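一月,星期四,下雨,后来停了

早上七点多醒来,窗户外面还很黑。我躺着听雨,想起来今天要把布都叠好。说“都”有一点夸张,因为柜子里的布有的是床单,有的是桌布,有的只是一块布,我不知道应该叫它什么。中文里“一块布”这个说法很方便,不用决定它的用途。

早饭吃了粥和一个咸鸭蛋。鸭蛋太咸,我又加了半碗水,粥就变得很稀。Chie Kobori 打电话来问我几点去,我说十点。她说十点可以,但是叫我不要吃午饭,因为她要做面。我说好。挂了电话以后我才想到,我没有问她要不要带熨斗。我又打过去,她没有接,我就带了。熨斗很重,放在背包里一直碰我的腰。

坐302路到 Brerkstead 那一站下车。车上人不多,玻璃上都是水汽,我用手指写了一个“叠”字,写到中间就不会了,只好擦掉。这个字我认识很久,可是一写就少一部分。回家以后我查了字典,在本子后面抄了十遍,抄到第七遍才不看书。

今天学到的动词我也记在这里,免得忘记:抖开,摊平,抻,对齐,对折,捋。“抻”是 Toshio Okabe 教我的,他以前在北方住过。他说“抻一抻”,手同时往两边拉。我原来只会说“拉”,他说“拉”也可以,但是“抻”里面有让它变平的意思。我觉得这个词很有用,可是跟房东太太说的时候,她笑了,说她们这里不这么说。

黑布

黑布是最麻烦的。白的床单,折痕很清楚,边在哪里也容易看见。黑布放在桌子上,就只是一个黑的形状,褶子藏在里面,眼睛要靠得很近。幸亏桌子是白的,影子落在旁边,灰灰的,看影子比看布容易一点。下边差不多摊开了,左下角是尖的,右下角却是圆的,上边还皱在一起,最左边立着一个小尖儿,好像一座山。我看见那个小尖儿的时候很想用手按下去。

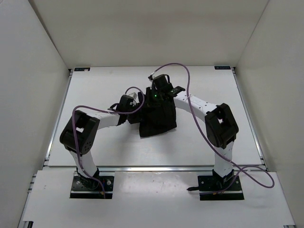 第2册 · 第17页

我以前叠布有一个坏习惯,就是从中间开始整理。中间平了,我就高兴,然后发现四个边都歪了。Kazue Tsuchiya 写给我的信里说过(信我还留着,夹在字典里),应该先找角,后找边,中间不用管。她的原话我翻译成中文是这样:“角对了,别的慢慢来。”我想把“慢慢来”换成更准确的词,可是换了几个都不如这个。

黑布的角很不好找。我用手摸,摸到厚的地方以为是角,其实是布自己折过来了。在家里我练习的时候,用的是一条旧的深蓝色围巾,围巾有穗子,一摸就知道到头了。没有穗子的布就没有这种好处。Toshio 建议在一个角上缝一针白线。我想了一下,觉得很聪明,但是我不愿意在别人的布上缝东西。

中午吃 Chie 做的面。她放了很多葱和一点醋,汤是昨天晚上煮的。我吃了两碗,第二碗吃得太快,烫了舌头,所以下午说话有一点不清楚。Chie 以为我的发音又变差了,很认真地纠正我的“四”和“是”。我告诉她是舌头的问题,她不太相信。

吃饭的时候我们谈到搬家。Yoshinori Hosoda 下个月要搬到 Harawira 去,他的桌布和窗帘有很多,都想送人。他列了一张单子,字很小,我看了半天。有一块桌布他写“可能有茶渍”,有一块写“太长”,还有一块只写了“黑”。我问 Chie “黑”是什么意思,是颜色还是脏。她说应该是颜色吧,可是她也不敢肯定。我选了“太长”的那一块,因为我的桌子很大,而且长了可以剪,短了就没有办法。

Chie 问我剪了以后剩下的怎么办。我说可以做抹布,也可以做一个袋子装熨斗。她听了就去看我的背包,说你今天真的背着熨斗来的?她家里有两个。我有点不好意思。

下午

午饭以后雨小了。我把自己带来的东西先叠好:两条床单,一个枕套,三块擦碗的布。床单是我在 Polberg 的市场买的,洗过很多次,已经很软。软的布听话,但是叠起来没有形状,放在柜子里过几天就倒了。新的布硬,不听话,可是叠好以后像一本书。我不知道哪一种比较好。我母亲喜欢硬的,她洗床单要放一点淀粉,晾干了挂在绳子上像一块板子,我小的时候从下面钻过去,脸会被刮到。淀粉这个词我今天又问了一次,我总是把它跟“面粉”弄错。

床单一个人叠和两个人叠是两件事情。一个人的时候,我用下巴夹住一边,手往下捋,很不好看,有时候布掉到地上,要重新抖。两个人就简单,一个人拿两个角,走近,再分开,像跳舞。我跟 Chie 叠床单的时候她总是比我快,我还在看我的手,她已经走过来了,把她那一边交给我。她说我想得太多。也许是这样。我说中文的时候也是这样,先想好一句话的每一个字,等我想好了,大家已经谈别的事情了。

把布提起来的办法我很喜欢,因为重量自己会做一半的工作。在桌子上怎么摸也摸不平的地方,两个上角一提高,布往下垂,就可以看出哪里还夹着,哪里是直的。两个角之间的那条边最重要。拉得太紧,下面会出现斜的纹;太松,中间就掉下去,成了一个弯弯的口袋。我以前晾衣服都是随便挂,从来没有想过这件事,现在我看见别人家阳台上的床单也会停下来看看那条边。 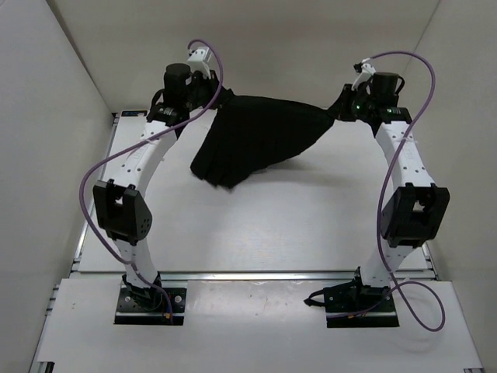
晚上

回来的时候在车站等了很久,302路一直不来。旁边一位老先生问我背包里是什么,为什么这么沉。我说是熨斗。他点点头,没有再问,好像很多人都背着熨斗等车。

回家以后我把柜子全部打开了。本来只想把今天叠的放进去,可是一看,下面一层实在太乱,有去年冬天的毛毯,有一个没有底的枕头套,还有一包我以为已经扔掉的窗帘环。我把它们都拿出来放在床上,床就没有地方睡觉了。这是我常常犯的错误。十点钟我还在叠毛毯。

毛毯我决定卷起来,不叠。卷的好处是没有折痕,坏处是不能放在别的东西上面,会滚。我用两根布条绑住,布条是从旧衬衫上剪下来的,一根是条纹的,一根是白的。绑的时候打了死结,明天如果冷,要用剪刀。这里“死结”这个词很有意思,我第一次听到的时候以为是一个不好的词,不敢在别人面前说。

上面一层:床单,枕套,大毛巾。

中间一层:桌布,擦碗的布。“太长”的桌布来了以后也放这里,所以我留了空的地方。

下面一层:毛毯,冬天的厚窗帘,窗帘环(我还是没有扔)。

小毛巾没有地方放,先放在洗手间的架子上。Teun Van Dijk 来的时候每次都说我的洗手间像旅馆,我不知道这是夸奖还是批评。他自己的毛巾都挂在门上,一条压一条,最里面那条永远不干。他下个星期要来住两个晚上,我要记得把白床单拿出来给他用,不要拿软的那条,那条有一个小洞。

还有一件小事。今天的菜钱是 Chie 付的,我想给她,她不要。我就把上次从 Kudach 带回来的那盒茶留在她厨房的桌子上了,没有说。她晚上发短信来问我是不是忘了东西。我写“不是忘了,是给你的”,写完以后看了很久,觉得这句话太硬,又加了一个“的呢”,又删掉了。最后发出去的是“请你喝”。她回答:“谢谢,明天喝。”

账也在这里写一下。这个月的房租和电费加起来是2281,比上个月多,多的是电费,我想是因为冷。手里还有差不多2000,到月底够用,如果我不买新的柜子。我今天看见一个柜子很喜欢,三层的,门可以拉。可是旧柜子整理好以后,好像也不需要新的了。明天再看一次。

Toshio 让我每天写五百个字的日记,今天写多了,他要改很久。有几个地方我自己也不放心:“布往下垂”还是“布垂下去”?“像一本书”可以不可以用来说床单?“夹着”前面应该有一个东西吧,是什么夹着什么?我在旁边画了小圆圈,请他看的时候注意。“的”“地”“得”我已经检查过一遍,可是检查的时候很困,可能还有错。

刚才关灯以前我又练习了一次叠围巾。先找角。对折,捋平,再对折。穗子露在外面,左边比右边长一点点。我打开,又叠了一次,还是左边长。可能是穗子本来就不一样长,明天白天用尺子量一量。

雨又下了。阳台上还有一双袜子,我不想起来收。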